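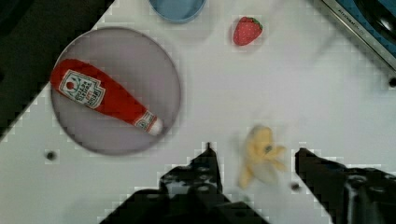

Clearing the table is the chore I get asked about most, and lately the question comes with a twist: can't a machine do it yet? I've been following this with more interest than a woman with a perfectly good dish rack probably should, and my answer is "some of it, slowly, if you set things out kindly." Look at what gets put in front of a robot for practice. A plush banana, a soft toy ketchup bottle lying right across the plate, a little fabric strawberry out on the bare white tabletop with plenty of space beside it. I'd give a four-year-old the very same things to start on, and for the same reasons!

What I didn't expect was that thinking about it would improve my own kitchen. So, a few tips that help whoever is doing the clearing, whether it has fingers or grippers.

## Soft and dry things first

Napkins, bread bags, fruit, the pot holder somebody left under the salad. Get those away before you touch a dish. I used to go straight for the plates (my mother did, and I suppose her mother did too) and I'd end up with a wet napkin stuck to everything.

## Nothing rides on a plate

When a bottle or a spoon is lying on the plate, you have two jobs pretending to be one. Lift the loose thing off, put it where it lives, then take the plate. It feels slower for the first 2 nights and after that you won't notice.

## Leave a hand's width

If you can't get your fingers down between the glass and the bowl without nudging one of them, a machine surely can't either. Spread things out a little when you set the table. We have 14 at ours in February for my husband's birthday, and even then I'd sooner put the rolls on the sideboard than squeeze them in.

## Give every bottle a home

Ketchup in the refrigerator door, oil by the stove, always. I keep mine on a Jerley tray so the whole lot travels in one trip. Any helper does better when the answer to "where does this go?" is the same every night.

## Should you wait for the robot?

I wouldn't. My neighbor over in Trevwood saw a tabletop arm advertised for 3,000 dollars and asked if she should start saving up. For picking up a toy banana, maybe! For a gravy boat, a greasy skillet and one of those thin wine glasses, I'd want to see it done in a real kitchen first, with the dog underfoot and the phone ringing. Floors are a different story, and I'm very fond of my little round vacuum, although it does eat shoelaces.

In the meantime, a dishpan, 2 dry towels and somebody to talk to will get you through most suppers. Next time I'll get to the silverware drawer, which several of you have written to me about.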